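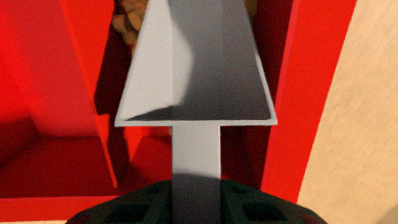
External Speakers and Campus Events: Frequently Asked Questions
Workham College, Office of Event Registration

Who has to register an event?
Any recognized student group, academic department or outside renter that invites a speaker who is not a current student or employee. Regular class meetings are exempt. A guest lecture that is open to people not enrolled in the course is not.

How far ahead do we need to file?
Seventeen working days for in-person events. Online events follow the same schedule. Requests filed late go to Kathleen Noonan, who can shorten the period if a room and staff are free.

Can the college refuse a speaker because of his or her views?
No. Section 4 of the speaker policy bars the office from weighing the content of a talk, past statements by the speaker, or the expected reaction. A request can be turned down for an unpaid balance, a room conflict, a false statement on the form, or a legal restriction that applies to the event itself. The reason is given in writing.

Does approval mean the college agrees with the speaker?
No. Flyers and web listings must name the sponsoring group and may not use the college seal.

Who pays for security?
The college pays the base cost for events with expected attendance under 300. Above that, the sponsor pays by headcount on the published rate sheet. Fees do not go up because protests are expected.

What happens if a video platform cancels our online event?
The college does not control the terms of outside vendors. Astamik is the default platform and Kang is the backup — name both on the form. If both decline, the office will offer a room with a phone line for the speaker, or a new date in the same semester. Fees already paid carry over.

Are protests allowed?
Yes, outside the building and inside it, as long as people can enter, leave and hear the speaker. Signs on sticks are not permitted indoors. One warning is given before anyone is asked to leave.

May we record the event?
With the speaker's written consent. Recordings stored on the college server are kept until the following August.

Which rooms can be used?
Godisis Hall seats 1296 and is booked through the box office. Seminar rooms hold 20 and are booked online. Rooms are released at 5 p.m. on Friday if the form is incomplete.

How do we appeal?
Write to Tihomir Papadopoulos, Associate Dean, within five working days of the decision. Attach the form and the written reason. The dean's ruling is final for that event — a later request for the same speaker is treated as new.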